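Contact phase labels, second attempt

The last post ended with the grasp classifier failing on anything lumpy. Baptiste Perrin and I have since changed how the training labels are made, and the numbers moved enough to write down.

The old labels came from finger position alone: below a threshold width, the grasp counted as closed. That works for blocks. On produce shapes the width at first contact varies with where the fingers land, so the label flipped early or late. We now label from motor current, with a short window on either side of the first rise, and the classifier sees only the wrist image. 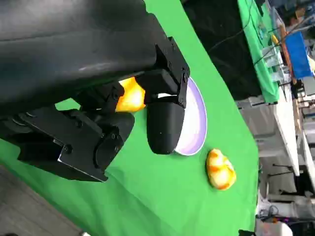
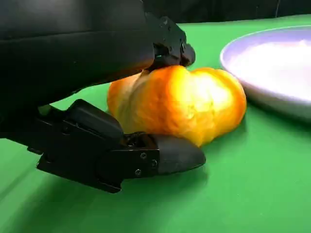 Wrist view, green cloth, white plate.

The training set is 1,520 grasps, each cut to 7 images -- three before the current rise, one at it, three after. Held-out objects are never seen in training. With the width labels, the classifier got 3 of the 10 held-out objects above our cutoff of 70 percent. With the current labels it gets 7.

The remaining failures share a cause. When the lower finger hides most of the object, the model falls back on finger pose, and we are back to the old problem. Léonie Hervieu suggested masking the fingers at random during training. I tried it once with a bad learning rate and will rerun it before saying anything about it.

Code is in the Zurow repository, under labels. The width version is still there for comparison.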